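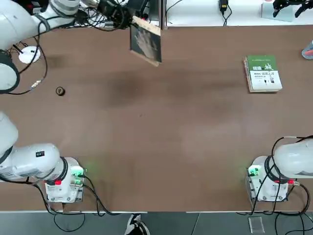

June, morning

Second go at the wheat paste, for the Gumora labels. The first batch went lumpy and left grey specks under the paper, so I sieved the flour twice and let it stand in cold water overnight. Weighed out 255 g of water to 2 spoons of flour. Cooked it slowly, stirring all the time, until it turned from white to half clear. Took longer than last time, almost 40 minutes with the cooling.

Brushed it on offcuts of the Tamard paper and on the thinner stock from Barville. Tamard lies flat after a night under the weights. Barville cockles at the corners whatever I do. Tried damping the back first, which helped a little. Would not use it for anything bigger than a postcard.

14.20

Counted the label stock for the Chávez order. They want 2,000 and we have 1,475 cut and sorted. The rest will have to come from the new sheets, and those are a shade yellower. I have asked if they mind a mixed lot. No answer yet.

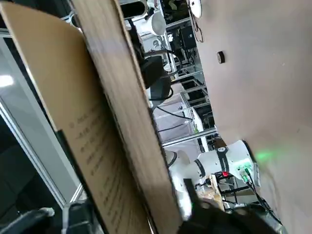

Guillotine is pulling to the left again on thick piles. Packed the clamp with a strip of felt and it cut square for the first few, then drifted. Blade needs to go out for grinding before we start on the new sheets. Until then keep the piles thin and check each one against the steel square.

Leftover paste is in the fridge, top shelf, lid on. It smelled fine at noon. Throw it out if it has gone sour or runny, and wash the brushes in cold water only.

To do: order more blotting paper, ring Barville about grain direction, find the other bone folder.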